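Curtain over desk hangs uneven at bottom edge
Ticket 154
Opened by Vasanthi Debnath, 7th August
Product: Surdu long curtain, pale gray

Problem: The bottom edge of the curtain does not hang level above the desk. I steamed it once with no change. The rod is level.

Reply from Braulio Bautista, Mestex support:
Check the hooks first. If the pleats are packed tighter at one end, the hem on that side will sit differently. Take the curtain down, lay it flat and measure both side seams from heading tape to hem.

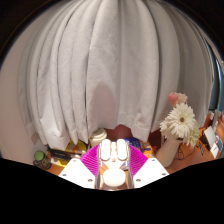

Vasanthi Debnath:
Side seams match. Heading tape had 11 hooks in it and 4 of them were in the lower row of pockets. Moved those up to the top row and rehung. Better, but it still dips a little where the hem is wrinkled.

Braulio Bautista:
The dip may be the crease. Press the hem on low from the back, then leave the curtain tied in loose folds overnight. Please don't pull on the hem to straighten it.

Vasanthi Debnath:
Will press it tonight. OK to close.

Status: Closed

Recent tickets
Ovilska rod bracket loose in plaster wall
Surdu heading tape cord snapped
Zinditz blind stops halfway
Wrong hooks in pack of 100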